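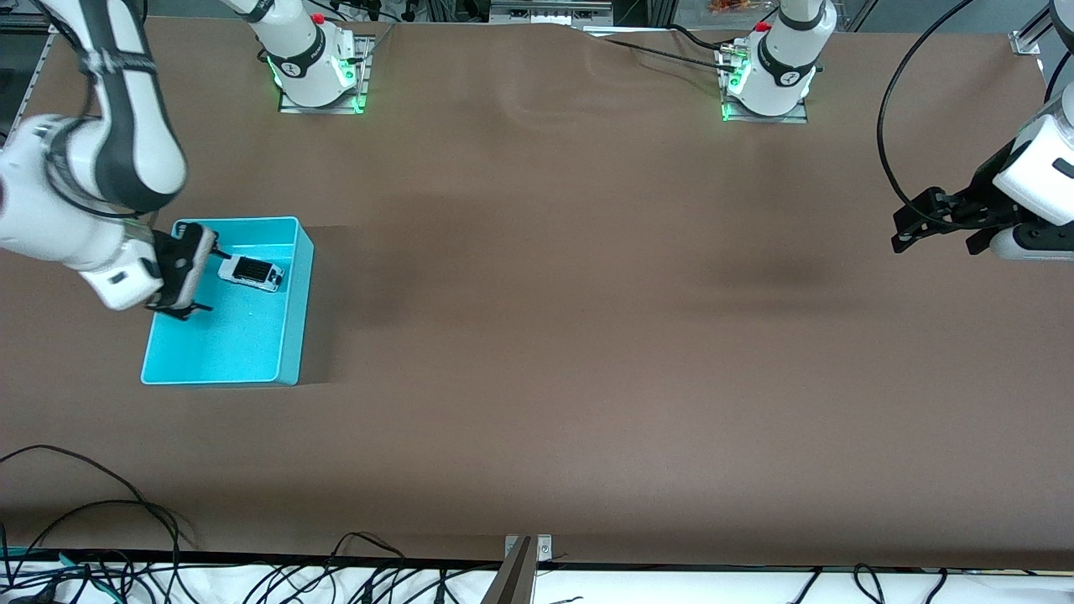 Vasavico 的 Rara 保养套装卖 3377 元，宣传页上说它能让一台双臂桌面工作站“告别走线烦恼，告别反复标定”。我对带“告别”两个字的宣传一向没什么好感，不过手里这台 Urkton 确实到了该收拾的时候，就自己掏钱买了一套，没有跟厂家打招呼。用到现在，走线的部分我给及格，标定的部分不及格，附带的软件我建议装完就卸。先说判断的依据。两条臂的底座看着都很清爽，安装板旁边亮着小绿灯，右臂那根黑线顺着白色外壳绕过关节一直走到手腕；可是目光往桌子近侧一挪，白色条面上黑线缠成一团，中间还夹着一根青色的。套装管的是前一段，后一段它一个字没提。谁要是冲着“整站走线方案”这几个字下单，先去看看自己桌沿下面是什么样子。

买它之前的状况

我们这台 Urkton 做的是小件取放，料盒放在棕色台面上，一条臂从盒里取东西，另一条臂等着接或者等着扶。活不重，节拍也不快，麻烦全在零碎的地方：手腕附近的线磨外皮，夹爪拆下来再装回去位置会偏，底座螺栓要按时复紧但没有谁记得上次是什么时候紧的。以前的做法是尼龙扎带加一本硬皮本子，本子后来还被咖啡泡过。

Areeba Sial 和我轮流管这台机器。她的意见是线没断就别动，动一次多一次出错的机会。我的意见是等断了再动就得停机，停机那天多半正好有人催。两个人都有道理，吵到最后决定买套现成的试试，至少有一份统一的保养单可以照着做。

套装里有什么

盒子不小，打开以后空气占了一半。能用的东西包括：一组可开合的线缆卡座，几条编织护套，一把预置式扭力扳手，两块贴在夹指上用的标定垫片，一根带球头的标定针，一块标定板，一卷耐磨布基胶带，一本薄册子。另外附一张卡片，上面是一款叫 Rara 助手的软件的激活码。

卡座是整套里做得最认真的。开合处有阻尼，单手能扣上，内侧垫了软胶，扣住线以后用力拉会滑一点，不会死咬着外皮。扎带最大的毛病就是死咬，时间一长在线上勒出一道腰来，断点往往就在那里。这一点我承认它比扎带强。

扭力扳手是贴牌货，刻度窗小得像故意不让人看清。我拿它跟工具柜里原有的那把对着试了几回，结果一致，所以精度我不挑剔，只是手柄尾端的锁环太松，放进抽屉再拿出来经常已经转过一格。每次用之前必须重新看一眼设定值，册子里没写这条，我用记号笔写在了手柄上。

薄册子的中文是翻译过来的，翻得很勉强。“在手臂舒适的位置停止”，我读了三遍才明白它说的是回到停放位姿。插图倒是清楚，只看图也能干完大半。

走线：可以用，前提是你自己先想明白

册子给的顺序是先装卡座，再穿线，最后跑一遍动作看余量。我照做了一次，返工了一次。正确的顺序应该反过来：先把两条臂慢速开到各自最别扭的位姿，看线在哪里绷、在哪里拱，用胶带做记号，然后才轮到卡座。卡座位置一旦定死，线的活动余量也就定死了，等全部扣好再发现第五关节转到底时线绷得像琴弦，只能一个一个拆回去。

从上方垂下来接到手腕的那种粗线尤其要小心。这种线得留出一个大弧，弧小了手腕一翻就被拽住，弧大了又会扫到台面上的东西。册子给了一个“推荐弧长”，是按某一种安装高度算的，可它没有说是哪一种高度。我试过推荐值，左臂往料盒方向探的时候线会蹭到夹爪外壳，声音不大，但听着就知道迟早要出事。后来我把弧放长，在肩部多加了一个卡座，才不蹭了。多出来的那个卡座是从右臂省下来的，因为右臂的线本来就贴着外壳走，用不了那么多。

编织护套我只用了一条。其余的内径太大，套上去像小孩穿大人的袜子，在关节处堆成一圈褶子，反倒增加了挂住东西的机会。厂家应当给两种内径，或者干脆在页面上把内径写明白，我找遍了商品页也没找到这个数。

桌沿外面那一段，就是所有电源线、通信线和转接头汇到一起的地方，套装完全没有考虑。没有理线槽，没有标签，连几个空白线标都不给。我最后用的是从文具店买的彩色标签纸，外面缠透明胶带。难看，可是 Areeba 值班的时候打电话问我“哪根是左夹爪的”，我能直接回答颜色。

标定：这一块我不推荐

说明里讲，用标定针和标定板可以在换完夹爪之后“一步恢复”。实际步骤我数都不想数，反正不是一步。先把垫片贴到夹指上，夹住标定针，把针尖送到板上的几个凹点，逐点记录，然后软件算一个补偿值。

问题出在垫片。它是背胶的，贴上去有没有贴平全凭手感。我和 Areeba 各贴了一回，算出来的补偿值对不上，差得足够让夹爪从料盒里取小件时蹭到盒沿。我们用的那种料盒壁是斜的，口大底小，夹爪一根指头在盒沿上方、一根伸进盒里的时候，本来就没剩多少余地，一点偏差马上看得出来。把垫片撕掉，直接用夹指夹针，重复性反而更好。那么垫片存在的理由是什么？我写信问了 Vasavico 的客服，收到的答复是“请确保表面洁净”。表面很洁净。

为了不冤枉它，我专门做了一轮取放测试。料盒里只放一件东西，一个手持的小设备，横着、斜着、靠边、靠角，换着位置放，右臂去取，左臂空着停在台面上方不参与，总共跑了 200 次。用套装的补偿值跑的那一半里，靠盒壁的位置失手明显偏多；换回我们原来的土办法，也就是拿一块铣过的铝块让夹爪去合、看两侧缝隙，失手就少下来。我没有做什么统计检验，样本也只有我这一台机器，别人的结果可能不同。只是要我为一个比铝块还差的标定方案付钱，我不乐意。

顺便说一句测试件的摆法。册子建议拿标定块居中放置做验证，这样当然次次都好看。平时干活的时候东西哪有居中的，要验证就往角落里放，再斜过来一点，最好让它有一头翘着。能取出来才算数。

保养单和软件

保养单是按运行小时排的：每 200 小时查一次线和卡座，每 800 小时复紧底座螺栓、清洁夹指、重做标定。这个间隔放在我们这种轻活上偏保守，不过我不反对保守，纸质的那张表我复印了贴在柜门内侧，一直在用。

软件就是另一回事了。Rara 助手要求联网激活，激活以后有 7 天全功能，之后报表导出要另外付费。卖硬件的时候页面上写的是“含软件”，没有写含几天。它读小时数的方式也很笨，要人手工填，填错了不能改，只能新增一条把前面那条盖过去。我们填错过一次，于是它认定这台机器在一夜之间老了许多，每次打开都弹出红色提醒，催我们去做大保养。关掉提醒要进三层菜单，下次打开又回来。

Areeba 的处理办法是把软件卸了，换成一张共享表格，谁干了什么、拧了哪颗、换了哪段线，写一行。表格不好看，也不会弹窗。现在我们的保养记录全在那张表里。

复紧螺栓时遇到的一件事

这件事跟套装关系不大，但是会影响你怎么用那把扳手，所以写在这里。底座安装板的螺栓，册子让按对角顺序一次拧到位。我按这个做了，拧完回零，右臂的零位有一点漂。松开，分两轮来，第一轮拧到设定值的一半，第二轮再到位，漂移就没有了。后来问了 Sandro Fiore，他以前在 Rinaldi 做现场装调，说薄台面上都得分两轮，一次拧到位会把台面先拉弯一点，后拧的螺栓等于是在弯的面上定位。他还说复紧完要让两条臂各自热机跑一会儿再量，刚拧完就量不作数。这两条我都加进了柜门上的那张表，用的是红笔。

动手前断电、按下急停、挂牌，这些册子写了，写得也对。它漏掉的是断电之后手臂的姿态。有的关节抱闸松脱的一瞬间会往下沉一点，料盒如果还在下面，夹爪就压在盒沿上。我的习惯是先把两条臂都开到台面上方空的地方，料盒挪走，再断电。

用了一段时间以后

卡座没有坏，也没有自己松开的。软胶垫有一处边角起毛，在手腕那一段，那里动得最多。编织护套那一条还在，褶子也还在，我懒得拆。布基胶带的质量出乎意料地好，可惜只有一卷，单买又买不到同款，客服给我的替代链接点进去是另一种颜色、另一种宽度。

标定针我现在拿来通螺孔里的碎屑，很趁手。

标定板收在盒子里。等 12 月停机大检的时候我打算再给它一次机会，换新的垫片，找一个手比我稳的人来贴，如果那时候结果还是对不上，就连同垫片一起送给愿意要的人。

跟别的做法比

有人会问，不买这套，自己配一份行不行。我觉得行。卡座类的东西单独买得到，阻尼没这么好，内侧可以自己垫一层硅胶皮。扭力扳手但凡有机器要管的地方早就有了。剩下的是那张保养单，内容并不神秘，手臂原厂的手册里基本都写了，只是散在不同章节，得花一个下午抄到一起。抄一遍还有个好处，你会发现自己一直没做的是哪几条。我发现的是夹指的清洁周期，之前我们一直是看着脏了才擦。

如果你手里没有任何现成工具，机器又是刚到的，那么买一套也说得过去，省去到处凑零件的时间。但请把它当成一盒卡座加一把扳手来买，按这个标准去掂量价钱，标定和软件的部分当作没有。按这个标准，我认为它贵了。

厂家能改的地方

护套给两种内径，或者写明内径。

垫片取消背胶，改成能卡在夹指上的结构，让人没有贴歪的余地。

加一组线标，加一段能固定在桌沿的线槽。这些东西成本很低，现在盒子里空着的那一半正好放得下。

推荐弧长写清楚对应的安装高度。

软件允许改错。这一条我已经写信提过，回信感谢了我的支持。

给分

卡座：好，会再买，前提是能单独买。
护套：内径不对，勉强。
扭力扳手：能用，锁环太松，每次先看设定值。
标定件：不推荐。
胶带：很好，太少。
册子：看图，别看字。
软件：不要装。

以上写于 2023年7月28日，用的是当时在售的版本，软件也是那天能下载到的最新版。机器是一台 Urkton 双臂工作站，轻载取放，每天开机，晚上断电。重载或者三班倒的用户，卡座的寿命请自己另外估计，我这里没有数据可以给。后续如果厂家换了垫片的设计，我会在文末补一段。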